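Porov Cable Wraps, Reusable Hook-and-Loop, 8 in., Pack of 50

Farkico > Workshop and Office > Cable Storage > Wraps and Ties

Item: Porov 8 in. wrap, black
Pack: 50 wraps on a tear-off roll
Availability: In stock, ships from our Wirkumness warehouse
Page updated: Jul 8, 2026

Overview

The Porov wrap is a soft strap with hook on one face and loop on the other. It closes on itself, holds a coiled cable in shape, and peels open when you want the cable back. There is no buckle and no locking head. You can open and close it as often as you need, and you don't need cutters to get it off.

Most customers buy these for power cords, charger leads, network cables and audio leads that get packed away between uses. The 8 in. length suits a single lead or a small coil. For heavy extension cords, look at the Herath strap further down this page.

Each wrap has a slot at one end. Pass the tail through the slot and pull it snug, and the wrap stays on the cable even when the coil is open. This is the main difference between the Porov and plain strip, which tends to end up on the floor or in the bottom of a drawer.

Bundling a cable before it goes in a box

Coil the cable in loops of even size and leave a short tail at each end. Fix the slotted end of the wrap near one plug first, then bring the strap over the whole coil and press it closed. It should be firm enough to keep the loops together but loose enough to slide a finger under. A cable that is bent hard at the plug will fail there sooner than anywhere else.

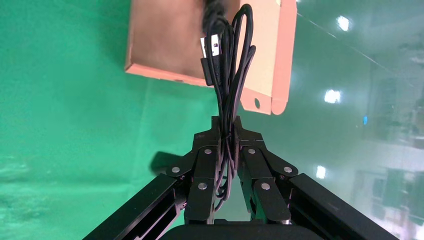
What comes in the pack

50 wraps, black, on one roll with perforations between them
1 sheet of blank write-on labels
1 instruction card

The labels fit the flat part of the wrap next to the slot. Use a permanent marker and let it dry before handling. Pencil and gel pen rub off.

Specifications

Length: 8 in.
Color: black
Material: nylon hook and loop
Fastening: self-closing, slotted end
Use: indoor
Care: brush lint from the hook side with a stiff dry brush

The wraps are not rated for lifting, towing or hanging loads. Don't use them on anything that gets hot to the touch. They will stand a damp basement but are not made for full-time outdoor use — sunlight stiffens the loop side and the grip gets weaker.

Choosing between wraps, ties and clips

Plastic zip ties are cheaper per piece and hold tighter. They make sense for a cable run that will stay put for years, such as behind a wall-mounted screen. They are a poor choice for stored cables, where you end up cutting the tie every time, and the cut end is sharp.

Twist ties, the kind that come with new electronics, are fine until the wire inside breaks. Thin cables can also be marked by them if they are wound tight.

Spring clips hold a coil quickly but add bulk, and they snag on each other in a full carton.

Packing a carton of cables

Put the heaviest coils and any power bricks at the bottom. Lay flat coils on their side like plates in a rack if the box is deep enough, so one can be taken out without lifting the rest. Write the contents on two sides of the carton as well as the top. If cartons are going to be stacked, keep the weight of each one low enough for one person to carry on stairs.

Keep cables with the device they belong to where you can. Where you can't, put the device name on the label, not the plug type. "Back office printer" is more use in January than "USB, long."

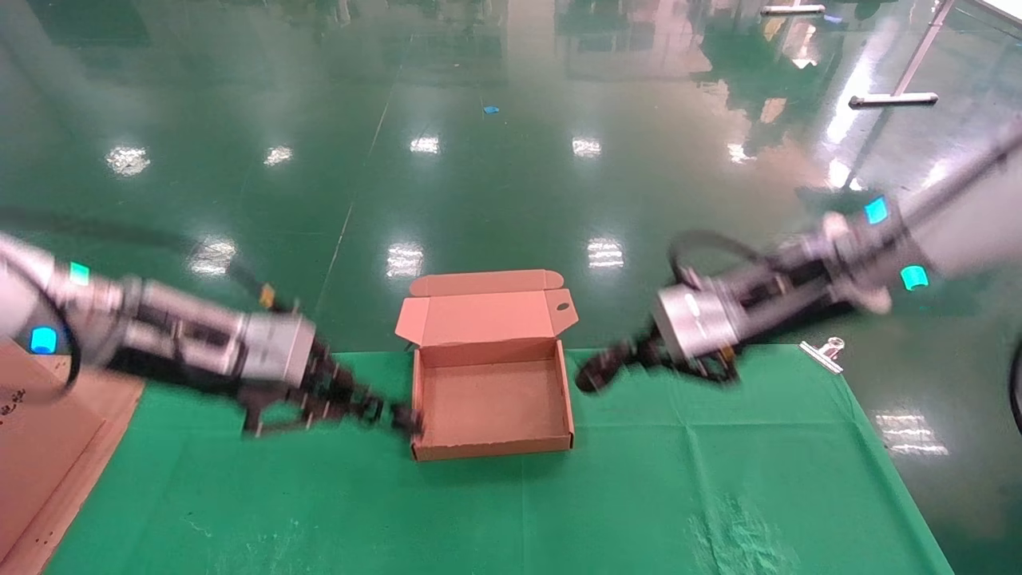

Open carton on a green tablecloth.

Customer notes

"I bought one pack for the church sound closet and came back for 3 more. The slot is what sold me. Two of them came off the roll with a ragged edge but they work the same." — Tove Hafstein

"Good wraps. I would like a second color so I can tell video from audio at a glance. The labels do the job for now." — Robel Mekonnen

Other colors are not planned at this time. Colored labels are sold separately in the Labels section.

Related items

Herath heavy strap, for extension cords and hoses
Porov plain roll, cut to length, no slot
Write-on labels, refill sheets, white or mixed colors
Flat-pack cartons, small and medium

Shipping and returns

Orders placed before 3 p.m. leave the warehouse the same working day. Unopened packs can be returned for a full refund less postage. Opened packs can be exchanged if the wraps are faulty. Send a photo of the fault with your order number and keep the packaging until you hear from us.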